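제6장 한 판과 다음 판 사이: 캠페인 규칙의 설계

이 장에서 다루는 내용

연결된 게임과 단발 게임의 차이
판이 끝난 뒤 남는 것의 종류: 자원, 상처, 지식, 관계
눈덩이 효과와 따라잡기 장치
부상표의 확률 계산
캠페인 기록지의 기본 구성

주요 용어: 캠페인, 정산 단계, 워밴드, 전력 점수, 눈덩이 효과, 따라잡기 장치, 영구 손실, 종료 조건

Bruketcombe의 다리 위에서

강 건너 망루를 차지하려고 창병 둘과 궁수 하나, 그리고 이름 없는 견습생 하나가 다리를 건넙니다. 궁수가 먼저 쓰러지고, 창병 둘은 겁을 먹고 달아납니다. 남은 견습생이 주사위를 굴립니다. 6! 상대편 대장이 다리 아래로 떨어집니다.

단발 게임이라면 이야기는 여기서 끝납니다. 모형을 상자에 넣고, 악수를 하고, 집에 가는 길에 한 번쯤 더 웃겠지요. 하지만 캠페인이라면 이제부터가 진짜 재미있는 시간입니다. 견습생에게는 이름이 생깁니다. 다리에서 떨어진 대장은 다리를 절게 될지도 모르고, 다음 판에 그 견습생만 노릴지도 모릅니다. 달아난 창병 둘을 계속 데리고 있을지도 정해야 합니다(저라면 데리고 있겠습니다. 이런 녀석들이 꼭 나중에 큰일을 하거든요).

앞의 다섯 장에서는 탁자 위에서 벌어지는 일을 배웠습니다. 이동, 사격, 근접전, 사기, 시나리오 목표까지 모두 한 판 안에서 시작하고 한 판 안에서 끝나는 규칙이었습니다. 이 장부터는 모형을 치운 다음의 규칙을 설계합니다. 종이와 연필, 주사위 두 개만 있으면 연습할 수 있으니 책 옆에 꼭 꺼내 두세요.

6.1 기억하는 게임

캠페인이란 앞선 판의 결과가 뒤의 판에 영향을 주도록 이어 붙인 여러 판의 게임입니다. 정의는 이렇게 짧지만 이 한 줄을 규칙으로 옮기는 방법은 놀랄 만큼 다양합니다. 지도의 구역을 색칠하며 영토를 다투는 방식도 있고, 정해진 시나리오를 가지치기하듯 따라가는 방식도 있고, 작은 부대를 키워 가는 방식도 있습니다. 이 장에서는 세 번째 방식을 중심으로 설명합니다. 모형 수가 적어 실험하기 쉽고, 설계의 잘잘못이 몇 판 안에 드러나기 때문입니다.

부대를 키워 가는 캠페인의 한 주기는 보통 네 단계로 이루어집니다.

1. 대진: 누가 누구와 어떤 시나리오로 싸울지 정한다.
2. 전투: 본 게임을 한다.
3. 정산: 부상, 경험, 수입을 처리한다.
4. 정비: 새 대원을 고용하고 장비를 사고판다.

초보 설계자는 2단계에 온 힘을 쏟고 3단계와 4단계를 부록처럼 다룹니다. 그런데 참가자들이 쉬는 시간에 무슨 이야기를 하는지 귀 기울여 들어 보세요. "다음에 석궁 살 거야", "우리 대장 눈 하나 잃었잖아", "너 지난번에 그 동굴에서 뭐 주웠지?" 거의 전부 정산과 정비에서 나온 이야기입니다. 캠페인의 기억은 그곳에서 만들어집니다.

이 교재에서 계속 사용할 연습용 게임 Trikari도 그런 관찰에서 출발했습니다. 설계자 Lanying Xue는 초고의 전투 규칙을 먼저 완성해 두고도 캠페인 규칙을 세 번이나 다시 썼습니다. 첫 번째 초고는 83쪽이었고, 그중 절반이 장비 목록이었습니다. 시험 참가자들은 목록을 좋아했지만 정산에 걸리는 시간은 몹시 싫어했습니다. 전투보다 정산이 더 길었으니까요! 최종판에서 살아남은 정산 절차는 한 쪽에 들어갑니다. 어떤 항목이 살아남고 어떤 항목이 사라졌는지를 따라가 보면 캠페인 설계의 핵심이 거의 다 나옵니다.

6.2 무엇을 남길 것인가

한 판이 끝난 뒤 다음 판으로 넘길 수 있는 것은 크게 네 가지로 나눌 수 있습니다.

자원. 금화, 식량, 장비처럼 셀 수 있고 쓸 수 있는 것입니다. 가장 설계하기 쉽고 가장 빨리 망가집니다. 수입이 지출보다 조금만 많아도 몇 판 뒤에는 모두가 최고급 갑옷을 입고 나타납니다. Trikari에서는 부대의 금고에 한도가 있어서 금화를 299개까지만 보관할 수 있습니다. 왜 하필 이런 숫자일까요? 가장 비싼 물건인 전쟁마차가 300이기 때문입니다. 모아 두기만 해서는 살 수 없고, 가진 장비를 팔아 그 자리에서 값을 맞추어야 합니다. 숫자 하나로 참가자에게 고민거리를 만들어 준 아주 예쁜 규칙이라고 생각합니다.

상처. 대원이 쓰러졌을 때 남는 흔적입니다. 영구 손실이 없는 캠페인은 긴장이 떨어지고, 영구 손실이 너무 잦은 캠페인은 대원에게 정을 붙일 틈이 없습니다. 적절한 확률을 찾는 방법은 6.4절에서 직접 계산해 봅니다.

지식. 숨은 통로의 위치, 괴물의 약점, 마을 사람에게서 들은 소문 같은 것입니다. 전력 점수에 잡히지 않으므로 균형을 크게 흔들지 않으면서도 이긴 쪽에 멋진 보상이 됩니다. 진 쪽에 주어도 좋습니다. 도망치다가 동굴을 발견하는 일은 얼마든지 있을 수 있으니까요.

관계. 원한, 동맹, 빚, 명성입니다. 숫자로 적을 수도 있고 한 문장으로 적을 수도 있습니다. 앞에서 다리 아래로 떨어진 대장의 기록지에 "견습생에게 원한"이라고 적어 두면, 규칙 효과가 전혀 없더라도 다음 판의 움직임이 달라집니다. 직접 해 보면 정말 신기합니다.

네 가지를 모두 넣을 필요는 없습니다. 처음 설계할 때는 두 가지만 고르기를 권합니다. 자원과 상처를 고르면 생존담에 가까운 캠페인이 되고, 지식과 관계를 고르면 탐험담이나 음모극에 가까워집니다. 고른 두 가지가 서로 영향을 주게 만들면 더욱 좋습니다. 상처를 치료하는 데 금화가 들게 하거나, 소문을 알려 준 사람에게 빚을 지게 하는 식입니다.

기록을 어디에 남길지도 이때 함께 정합니다. 종이 기록지는 탁자 위에서 바로 고칠 수 있고 잃어버리기도 쉽습니다. 컴퓨터로 관리하는 표는 계산이 빠르지만 누군가 정산 때마다 입력을 맡아야 합니다. 참가자가 여섯 명을 넘으면 두 방식을 함께 쓰는 모임이 많습니다.

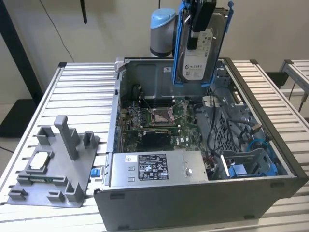
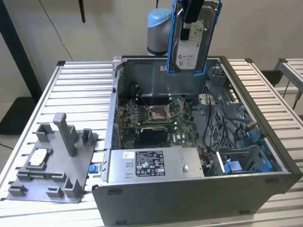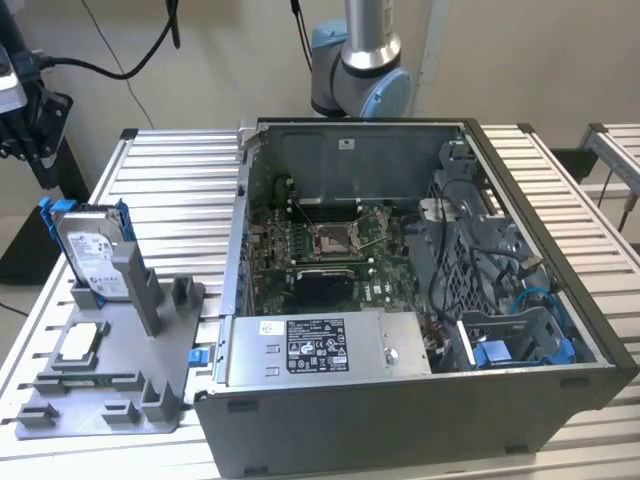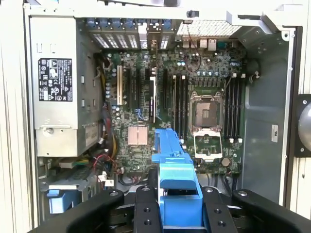 옆판을 떼어 낸 데스크톱 컴퓨터의 내부

6.3 눈덩이를 다루는 법

첫 판을 이긴 부대는 금화를 얻습니다. 금화로 더 좋은 무기를 삽니다. 더 좋은 무기로 둘째 판을 이깁니다. 이렇게 앞선 쪽이 점점 더 앞서 나가는 현상을 눈덩이 효과라고 부릅니다. 캠페인을 해 본 사람이라면 한 번쯤 그 눈덩이에 깔려 보았을 겁니다.

눈덩이 효과를 완전히 없애려고 하지는 마세요. 이겨도 아무것도 달라지지 않는다면 판을 이어 붙인 보람이 사라집니다. 성장의 기쁨은 캠페인의 가장 큰 매력입니다. 설계자가 할 일은 눈덩이가 구르는 비탈의 기울기를 정하는 것입니다. 이때 쓰는 도구가 따라잡기 장치이며, 자주 쓰이는 형태는 다음과 같습니다.

약자 보너스. 전력 점수가 낮은 쪽에 용병이나 재굴림을 줍니다. 효과가 즉시 나타나고 설명하기도 쉽습니다. 다만 보너스가 지나치면 일부러 약한 상태를 유지하는 참가자가 생깁니다.

유지비. 부대가 커질수록 매 판 더 많은 금화를 내게 합니다. 성장 곡선이 자연스럽게 완만해집니다. 계산이 한 번 더 늘어나므로 정산 시간을 꼭 재 보아야 합니다.

패자의 선택권. 진 쪽이 다음 시나리오를 고르거나 전장을 배치합니다. 숫자를 하나도 건드리지 않는다는 점이 훌륭합니다. 저는 초보 설계자에게 늘 이 장치를 가장 먼저 권합니다.

성장의 방향. 강해지는 대신 다양해지게 합니다. 공격력이 높아지는 기술 옆에 자물쇠를 따는 기술, 지붕 위를 달리는 기술을 놓아 두면 경험이 많은 부대도 정면 대결에서는 생각보다 덜 위협적입니다.

사례: Durnis의 독주

Trikari의 초기 시험 캠페인에서 Durnis라는 부대가 첫 판부터 내리 네 판을 이겼습니다. 당시 규칙에는 약자 보너스만 있었는데, 보너스로 얻는 용병은 한 판이 끝나면 떠났기 때문에 진 부대에는 남는 것이 없었습니다. 다섯째 판을 앞두고 참가자 두 명이 그만두겠다고 했습니다.

Xue는 이때 보너스를 키우지 않고 시나리오를 바꾸었습니다. 다섯째 판에서 나머지 부대들이 손을 잡고 Durnis의 요새를 공격하게 한 것입니다. 공격 측에 참여한 부대는 승패와 상관없이 요새에서 물건을 하나씩 들고 나올 수 있었습니다. 판은 Durnis가 또 이겼습니다! 하지만 모두가 전리품을 챙겼고, Durnis의 참가자는 포위당한 경험이 캠페인에서 가장 즐거웠다고 적었습니다. 그만두겠다던 두 명도 끝까지 남았습니다.

이 사례에서 눈여겨볼 점은 전력 차이가 한 판 만에 크게 줄지는 않았다는 사실입니다. 참가자들이 불만을 느낀 까닭은 지는 동안 할 일이 없었기 때문이었습니다. 따라잡기 장치를 고를 때는 점수의 격차와 함께, 뒤처진 사람이 다음 판을 기다릴 까닭이 있는지를 살펴야 합니다.

생각해 볼 문제: Durnis의 참가자가 포위전을 거절할 수 있었다면 규칙은 어떻게 달라져야 할까요? 거절의 대가를 자원, 상처, 지식, 관계 가운데 어디에 두겠습니까?

6.4 부상표와 확률

이제 주사위를 꺼낼 차례입니다. 가장 단순한 부상표는 육면체 주사위 하나를 굴려 1이 나오면 사망, 나머지는 회복으로 처리합니다. 한 번 쓰러졌을 때 살아남을 확률은 6분의 5이니 꽤 너그러워 보입니다.

그러나 캠페인에서는 같은 굴림이 되풀이됩니다. 어떤 대원이 캠페인 동안 여섯 번 쓰러진다고 합시다. 모두 살아남을 확률은 5/6을 여섯 번 곱한 값으로, 백분율로 나타내면 33.5퍼센트입니다. 세 명 가운데 한 명만 마지막 판을 볼 수 있다는 뜻입니다. 앞줄에 서는 용감한 대원일수록 자주 쓰러지므로, 참가자가 가장 아끼는 대원이 먼저 사라지기 쉽습니다.

주사위 두 개의 합을 쓰면 어떨까요? 나올 수 있는 합은 2부터 12까지 모두 11가지이고, 가운데인 7이 가장 자주 나오며 양 끝은 드뭅니다. 합이 2일 때만 사망으로 정하면 한 번에 죽을 확률은 36분의 1이고, 여섯 번 쓰러져도 살아남을 확률은 84.5퍼센트로 올라갑니다. 사망은 드물지만 분명히 존재합니다. 주사위 하나가 1에서 멈추고 다른 하나가 아직 구르고 있을 때, 탁자에 둘러앉은 모두가 숨을 멈춥니다. 바로 그 순간을 위해 만드는 표입니다.

두 개의 합을 쓰는 표에서는 결과를 다음과 같이 배치하는 것이 보통입니다.

2: 사망
3-4: 영구 부상(능력치 하나 감소)
5-6: 다음 판 결장
7-9: 완전 회복
10-11: 흉터(효과 없음, 기록지에 적는다)
12: 전화위복(경험 획득)

10-11의 "흉터"를 그냥 회복으로 합쳐도 계산에는 아무 변화가 없습니다. 그래도 남겨 두세요. 기록지에 적힌 흉터 한 줄은 비용이 들지 않는 이야기이고, 참가자들은 이것을 무척 좋아합니다.

연습 6-1. 위의 표에서 영구 부상이 나올 확률을 구하시오. 사망과 영구 부상을 합하면 얼마가 되는지도 구하시오.

연습 6-2. 의무병이 있는 부대는 부상 굴림을 한 번 다시 할 수 있으며 두 번째 결과를 반드시 따라야 한다. 처음 결과가 "다음 판 결장"일 때 다시 굴리는 것이 유리한지 자신의 의견을 쓰고, 표의 각 결과를 어떻게 평가했는지 밝히시오.

6.5 캠페인 기록지 준비하기

다음 장의 실습에서는 네 명이 한 조가 되어 세 판짜리 짧은 캠페인을 진행합니다. 실습 전에 각자 부대 기록지를 한 장씩 만들어 오세요. 모임마다 양식은 다르지만 다음 항목은 꼭 들어가야 합니다.

부대 이름과 대장의 이름
대원별 능력치, 장비, 경험, 부상
금고
전력 점수
관계와 소문을 적을 빈칸(넉넉하게!)
판별 전적과 한 줄 기록

한 줄 기록은 승패만 적지 말고 그 판에서 가장 기억에 남는 장면을 적습니다. Mészáros 출판부가 펴낸 Trikari 기록장에는 이 칸이 전체의 3분의 1을 차지합니다. 처음 보는 사람은 너무 넓다고 하지만, 세 판쯤 지나면 여백에까지 글씨가 들어찹니다.

종료 조건도 시작하기 전에 적어 두어야 합니다. 판 수로 정해도 좋고 "Bruketcombe의 망루 세 곳을 한 부대가 모두 차지하면 끝난다"처럼 사건으로 정해도 좋습니다. 사건으로 정할 때는 아무도 조건을 채우지 못할 경우를 대비해 마지막 판의 번호를 함께 적습니다.

부대 이름은 조원들과 의논하지 말고 혼자 정해 오세요. 첫 대진표를 펼치는 자리에서 서로의 이름을 처음 듣게 됩니다.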